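Extending a residents' parking permit during building work
Vellham & Udbridge Neighbours > Council and Roads

Noémie Cordier
My permit for zone 3 in Udbridge runs out at the end of May. The car is registered at my address, but I've had to move in with my sister in Vellham while the kitchen and hall floors are replaced. The renewal form wants a recent bill showing I live in the zone, and the electricity is in the builder's name until he finishes. 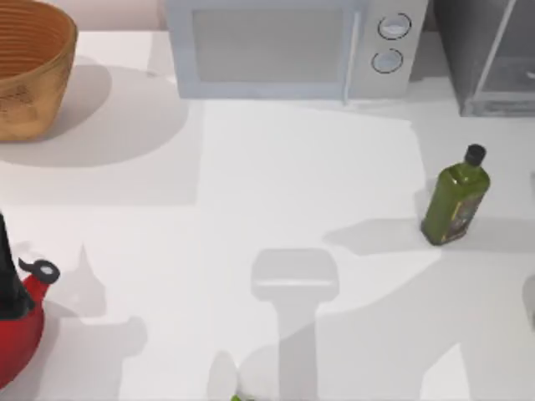 I still pay the council tax on the house. Would that be enough, or do I have to apply again from scratch once I'm back? The reference on my old permit ends in 492 if that makes any difference.

Bastian Thiele
Council tax is fine. I renewed with mine last year when we were between energy suppliers. You need the page with your name, the property address and the account number on it, and the date has to fall within the current tax year. Scan both sides. They sent mine back the first time for a missing second page and it cost me nearly two weeks.

Leave the correspondence address as Udbridge.

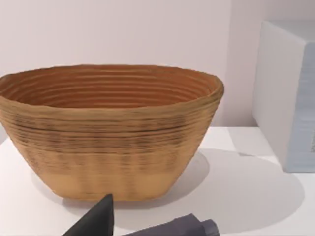 If you change it to Vellham the system treats you as having left the zone and cancels the permit, and then you do have to start again. Ask for the permit by email instead of post and it won't matter where you're sleeping. Apply before the old one expires, as there is no grace period on Hervieu Road and the wardens come past at 8 in the morning.

ovska_lane
Just ring them. I was 17th in the queue but the woman sorted it on the phone. Not sure if they still do that. The reference number doesn't matter, they look you up by registration plate.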